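## Table finish, second round

The oil I put on in March wore through at the two seats we use most, so I sanded back and switched to Flurell hardwax. Grits were 120, 180 and 242, the last being an odd Dolo disc that came with the sander.

Two thin coats, 21 hours apart. The can says 12, but the basement sits at 60 degrees and the first coat was still tacky at bedtime. Coverage was better than the label claims. I used around a third of the can, including the underside. 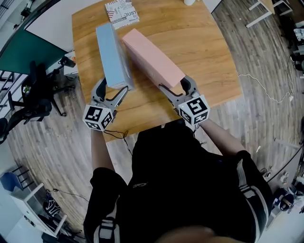 Buffing between coats made more difference than the extra sanding did. White pad, low speed, no pressure. Next job is the bench, which has the old polyurethane on it and will need a scraper first.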